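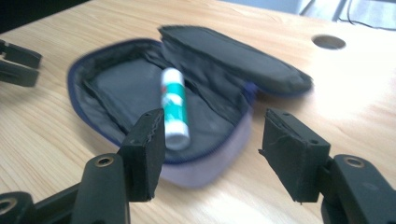
Startseite | Vorgänge | Wissensbasis | Geräteverwaltung | Abmelden
Drucken | Per E-Mail senden

Vorgang 198 – Handgeführter Greifer: Vergleich der Fingerbeläge, Kraftverlust beim Schließen
Standort: Hokeddale, Greiferlabor
Betroffene Komponenten: Fingerpaar Sanna, Fingerpaar Tinden, Steuergerät Trelemis
Bearbeitung: Els Goossens
Meldende Stelle: Umut Yazıcı, Erprobung
Priorität: mittel
Status: geschlossen, Nachverfolgung im Dezember

Meldung

Bei der vergleichenden Erprobung der Fingerpaare Sanna und Tinden tritt am handgeführten Greifer ein wiederkehrender Fehler auf. Beim Entnehmen eines Klebestifts aus einem geöffneten Reißverschlussetui rutscht der Stift zwischen den Backen durch, sobald das Werkzeug angehoben wird. Der Fehler betrifft nach bisheriger Beobachtung ausschließlich das Fingerpaar Sanna. Mit dem Fingerpaar Tinden gelingt die Entnahme am selben Platz und mit demselben Etui. Es wird um Prüfung gebeten, ob die Ursache im Belag, in der Befestigung oder im Steuergerät liegt. Solange dies nicht geklärt ist, kann der Vergleichsbericht nicht freigegeben werden.
(U. Yazıcı)

Verlauf

08:40 – Goossens
Meldung übernommen. Bitte um Angabe, mit welchem Parametersatz das Steuergerät betrieben wurde und ob zwischen den beiden Versuchsreihen eine Referenzfahrt erfolgt ist. Ferner wird um Mitteilung gebeten, in welcher Lage der Stift gegriffen werden soll.

09:05 – Yazıcı
Parametersatz 4, für beide Fingerpaare unverändert. Eine Referenzfahrt wurde nur nach dem Einschalten durchgeführt, nicht nach dem Fingerwechsel. Der Stift liegt schräg im Etui, die weiße Kappe zeigt zum Boden der unteren Schale. Die Backen werden beidseits des Stifts angesetzt. Der Deckel des Etuis ist zurückgeklappt und bleibt während des Versuchs unberührt.

09:30 – Goossens
Sichtprüfung anhand der Aufnahme der Greiferkamera vorgenommen. Am linken Finger ist der Belag an der Innenkante leicht ausgefranst. Am rechten Finger steht an der linken Kante ein kleiner, ausgerissener Lappen des schwarzen Materials ab. Die Messing-Gewindeeinsätze in den Halterungen sind, soweit erkennbar, ohne Auffälligkeit. Über das Anzugsmoment der Schrauben lässt sich aus der Aufnahme keine Aussage treffen. Die Aufnahme weist zudem deutliche Bewegungsunschärfe auf, vor allem am Etui und am Klebestift, und die rechte Tischhälfte ist stark aufgehellt. Für die Beurteilung der Backen reicht die Schärfe aus, für die Auswertung der Kontaktstelle am Stift nicht.
Es wird gebeten, die Schrauben beider Halterungen von Hand zu prüfen und das Ergebnis hier einzutragen.

10:10 – Yazıcı
Schrauben geprüft, alle fest. Kein Spiel an den Fingern feststellbar. Der Lappen am rechten Belag lässt sich mit dem Fingernagel anheben, der Belag selbst haftet auf der übrigen Fläche.

10:25 – Goossens
Damit ist die Befestigung als Ursache vorerst ausgeschlossen. Weiteres Vorgehen:

1. Greifer vollständig öffnen, Steuergerät aus- und wieder einschalten.
2. Referenzfahrt ohne Objekt durchführen.
3. Entnahme mit dem Fingerpaar Sanna wiederholen, Belag unverändert.
4. Rechten Belag erneuern, Referenzfahrt erneut durchführen, Entnahme wiederholen.

Bitte die Schritte 3 und 4 nicht zusammenlegen. Die Belichtungszeit der Kamera ist auf den Wert 600 der Geräteskala herabzusetzen, die Blende der Fensterseite ist zu schließen.

11:50 – Yazıcı
Schritte 1 bis 3 ausgeführt. Nach der Referenzfahrt wird der Stift zunächst gehalten, dreht sich beim Anheben jedoch um die Kante des rechten Belags und fällt in die untere Schale zurück. Das Verhalten ist gegenüber der Meldung verbessert, aber nicht behoben. Mit der geänderten Belichtung ist die Kontaktstelle nun auswertbar.

13:20 – Yazıcı
Schritt 4 ausgeführt. Der rechte Belag wurde abgezogen, die Fläche gereinigt und mit Material aus demselben Vorrat neu belegt. 15 Entnahmen in Folge ohne Verlust des Stifts.

13:45 – Goossens
Ergebnis zur Kenntnis genommen. Es lagen demnach zwei Einflüsse vor: der fehlende Nullabgleich nach dem Fingerwechsel und die abgelöste Belagkante am rechten Finger. Das Steuergerät Trelemis arbeitet innerhalb seiner Vorgaben, ein Austausch ist nicht erforderlich.
Für den Vergleich bedeutet dies, dass die bisherigen Werte für Sanna nicht verwendet werden dürfen. Die Werte für Tinden sind ebenfalls neu aufzunehmen, da auch dort nach dem Wechsel keine Referenzfahrt stattgefunden hat – unabhängig davon, dass die Entnahmen gelungen sind.

14:15 – Yazıcı
Einverstanden. Die Wiederholung beider Reihen dauert rund 4 Stunden und wird im Anschluss an diesen Vorgang eingeplant. Frage zum Ablauf: Soll der linke Belag vor der Wiederholung ebenfalls erneuert werden?

14:30 – Goossens
Ja. Beide Beläge sind vor Beginn einer Vergleichsreihe im gleichen Zustand zu halten. Der Zustand der Kanten ist vor und nach jeder Reihe im Bild festzuhalten.

Festlegungen

Nach jedem Fingerwechsel ist eine Referenzfahrt ohne Objekt durchzuführen und im Prüfblatt zu vermerken. Ausgefranste oder abstehende Belagkanten sind vor der Messung zu erneuern, ein Beschneiden der Kante genügt nicht. Parametersatz 4 bleibt für beide Fingerpaare verbindlich. Die Anleitung zum Fingerwechsel in der Wissensbasis wird von Els Goossens entsprechend ergänzt.

Offen bleibt die Frage, ob das Belagmaterial für Objekte mit glattem Etikett grundsätzlich geeignet ist. Hierzu ist im Dezember ein gesonderter Vorgang anzulegen.

Kommentare (4) | Geteilt (0)
Drucken | Per E-Mail senden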